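Getting Started with the Kitchen Task, Spring Robotics Club
Posted Mon 6 May by Wilma Gunn

Welcome back, everybody! Several of you have asked how to get going on the kitchen task before the June meet in Brullport, so I've finally sat down and written out the way I do it with our newer members (with apologies to the old hands, who can skip to the part about the mug).

First, open Stukeron and load the kitchen world. Give it a minute, because the marble and the floorboards are slow to come up on the club laptops. Then add the arm and drive it over to the counter with the arrow keys, going gently on the last stretch.
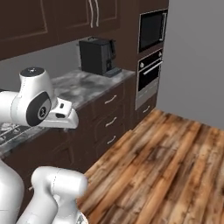 Before you write a line of code, please spend one whole session just driving by hand. I know, I know, you want to get to the clever stuff! But you'll learn so much about how the elbow swings out when the hand goes forward, and you'll be glad of it later when your program does something strange and you need to guess why.

When you're comfortable, set the arm speed to 50 in the settings panel. The Espinoza team runs theirs at 72 and good for them, but start at 50 and work up. Save your starting pose under your own name, so that we don't have another Trevine afternoon with everyone loading everyone else's.

Now for the mug. Switch to the wrist view, which takes some getting used to, and open the fingers all the way before you move toward the counter. Line up with the mug first and worry about height second.
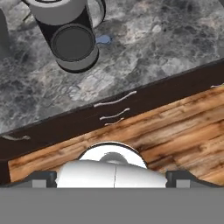 Wrist view with the gripper open and the mug still well ahead on the counter.

Come in slowly, and think about which side the handle is on before you choose your angle. If you bump the mug, just press reset and go again. Each run is limited to 60 seconds, so practice the approach by itself until it feels easy, and only then add the grasp and the lift.

Write down what you changed between runs, even if it's only a word or two in the club notebook. Bring your saved runs on a memory stick next time and we'll watch them together on the big screen.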